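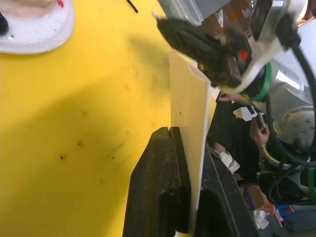

Flultholm open day, workshop building

The doors opened at 10 on Sat 21 March and I got there a little after. Parking is behind the building, on gravel. You sign in at a desk, get a paper badge, and then you are free to walk around. I had been once before, in November, when only the front half was open to visitors.

The front half is the material store. Sheet goods stand upright in racks, thin ones on the left, thick ones on the right. Each rack has a card with the supplier and the date it came in. Most of the cards said Closora. Offcuts go into bins by the door, and visitors could take a piece home for free. I took two.

Past the store is the bench room, where I spent most of the visit. The tables have bright yellow tops and they get used: there are scuffs and small dark specks on the surface. A flat cream-white board was standing on edge in a black vise, with its top edge ragged and a little torn. A white dish sat on the same table with a thin black rod lying near it.

Gorazd Stojanovska runs the bench room and gave the talk at 11. It lasted 14 minutes and was mainly on holding flat work upright. His advice was to set the piece low in the jaws, close them until they touch, check that it stands straight, and only then tighten. Soft board marks easily, so he puts a folded strip of card on each side when the face matters. For a torn edge he trims back to clean material with a knife and a steel rule, in several light passes. Sanding a torn edge makes it fuzzy, he said, and you end up trimming it anyway.

Someone asked if the yellow tops were a special product. They are not. The color was picked so that small pale parts show up when they are dropped.

Upstairs there is a display on the history of the site. It was a box works first, then storage for a firm named Guzmán, then empty. The order book under glass is open at job number 2881, for 274 hat boxes. The other rooms on that floor were closed.

Coffee and rolls were sold in the Keritis room at the back. Cash only. The rolls were gone by noon.

Entry is free. The day is limited to 100 visitors, first come, first served, and there was still space when I left. The stairs are steep and I did not see an elevator. The bench room is all on the ground floor.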